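4. Changes in Desk Work After Introduction of the Two-Handed Unit

4.1 Handling and sorting of returned items

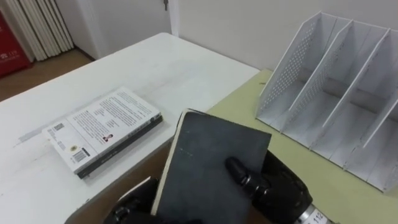 Returned items at the Lallska reading service had been sorted by hand since the service opened. Under the earlier arrangement, one clerk took books and notebooks from the delivery table, checked each for damage, and placed it in a desk sorter for the next stage. The work was light but repetitive, and clerks interviewed before the trial described it as the part of the shift they were most willing to give up.

The trial began on 03/01/2022 and ran for 44 working days. During this period the unit handled 900 items under the supervision of one clerk. Staff were asked to record every occasion on which they stepped in, together with the reason. Bound notebooks with hard covers led to few entries in the log. Paperbacks lying flat on the table led to more, chiefly at the point of first grasp, and clerks soon began to set them at the table edge before the unit reached them.

Figure 4. Transfer of a hardcover notebook by the two-handed unit. The notebook is held upright between two tables; an empty three-compartment organizer stands on the table at right and a paperback lies on the white table at left.

This small adjustment deserves attention. It was not part of the procedure drawn up by Korkell, the supplier, and it did not appear in the training notes. Temitope Haruna, who supervised the desk, reported that clerks had come to regard preparing the table as a task in its own right, although no time had been set aside for it in the schedule. Similar unrecorded work was observed at the Ivgate site (see Section 5).

Clerks also reported a change in how they spent the 60 minutes before opening. Most of that time now went to condition checks and reader requests, which they considered better suited to their training. Two clerks stated that they missed the quiet of the former routine. The duty schedule was revised in April to include table preparation, and the log was kept in use at both sites.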